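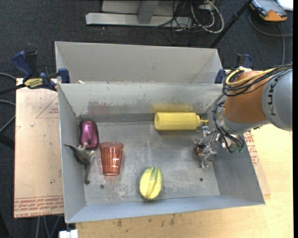

Flollmont Community Toy and Game Library
April 2, 2022

Members are advised that borrowing rules will change at our Skukidgate and Roltach branches. A short thread on what is different and what stays the same.

1/ The loan period is now 3 weeks for all items, including puzzles and outdoor play equipment. Party packs remain on a weekend loan and must be booked ahead at the desk.

2/ Each household may hold up to eight items at once. Grandparents and other carers can be added to a household card at no charge. Please bring one piece of mail showing the carer's current address.

3/ Late fees have been removed for children's items. A replacement charge applies only when an item is 92 days overdue, and it is cancelled in full if the item comes back in usable condition.

4/ Missing a puzzle piece or a die? Tell staff when you return the set. We keep spare parts at Skukidgate and can often match them by colour. Please do not tape or glue broken toys before returning them.

5/ Donations are paused until August while the storeroom at Roltach is reorganised. After that we will accept clean, complete items only. We are unable to take car seats, cots, helmets or anything with a frayed cord.

6/ The annual household fee stays at $8. Concession card holders pay nothing. Memberships paid before the change carry over automatically.

7/ More than 200 households answered the member survey, and we thank them for their time. The results are on the noticeboard at both branches. Printed copies of the new rules are available at the desk on request.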